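Forum > Manipulation and Grasping > Learning from Demonstration > Hand-held grippers and cloth: does the number of rooms really matter more?

kuster_bench
Posted May 6, 2019

Hello all, and sorry in advance for the length, I never manage to write a short one. We have been collecting cloth demonstrations with hand-held grippers for a while now, under a little project we call Stuna, and I finally have a result I'd like people to poke at before I put it into a write-up.

The question was simple enough. If you can afford 500 demonstrations of picking up and folding a piece of cloth, should you gather them all in one tidy place, or spread them over as many homes as you can get into? We trained the same policy both ways. One set came entirely from our bench. The other came from 7 homes, with whatever towels and knits people had in the drawer. Then we ran both policies on the arm in 2 homes neither set had seen, 106 trials in all, split evenly.

The home-trained policy got the cloth off the surface in 41 of its 53 trials. The bench one managed 19. I expected a gap, but I did not expect it to be that wide!

mossgate
Nice work, and thank you for giving the actual counts. I do have to be the grump, though. You changed two things at once. The homes had different rooms AND different cloth. How do you know it wasn't the cloth doing all the work? Our group went through something similar with the Kikance data, and when we finally went back and separated the two, the fabric was most of the story.

kuster_bench
Fair point, and it has been bothering me too. The bench set did have several fabrics in it, but they were all fairly thin and fairly plain. I'd be happy to rerun it with the home fabrics brought to the bench. It will take us most of a month, but I think it needs doing.

plover77
I'm going to disagree with mossgate a bit here, in a friendly way. I don't think you can pull "cloth" and "room" apart as cleanly as that. A fuzzy towel on a smooth bench top and the same fuzzy towel on a rug are two different problems. On the rug the fingers can catch the pile, the lower edge doesn't slide, and the pattern underneath makes it hard for the network to find where the cloth stops. If you carry the towel back to the bench you lose all of that, and then you'll say the room didn't matter.

mossgate
Then put a rug on the bench. I'm only half joking. It is a cheap control and it would settle at least that part of the argument.

groltex_user
Question from somebody who mostly builds hardware - what pads are you using on the fingers? We swapped ours on the Groltex fingers partway through a collection and the grasps before and after looked different enough that we ended up throwing out the early ones. If your home sessions came later than your bench sessions, I'd check for that before anything else.

kuster_bench
Same pads throughout, fitted new before each set. But you are right that the bench set was collected first, and the people holding the grippers had more practice by the time they got to the homes. I hadn't written that down anywhere as a possible cause, and I should. I'll look at how long each demonstration took and see whether it drifts.

plover77
While you're in there, could you also look at the failures by type? I'd love to know whether the bench policy was missing the cloth completely or closing on it and letting it slip. Those point to quite different fixes, and a single success number hides it.

kuster_bench
I can do part of that now from my notes. Most of the bench policy's failures on rugs were closing too high, so the fingers met above the fabric and came up with nothing. Slipping was the more common trouble for the home policy. I only kept notes for one of the two test homes, mind you, so please don't quote me on it yet.

mossgate
Closing too high sounds like a depth problem to me, and that does lean toward plover77's side of things. I'm still not giving up on the rug control, though!

kuster_bench
You'll get your rug control, I promise. I've asked for a patterned one and a plain one, and we'll use the same fabrics on both.
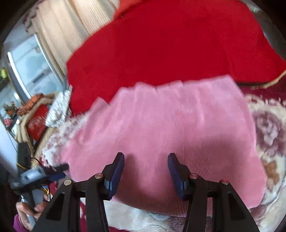 I'll post the timing numbers in this thread first, as those only need a script, and the rug results will follow once both sets are trained. If anyone has a preference for how the failures should be sorted, please tell me before I start labeling.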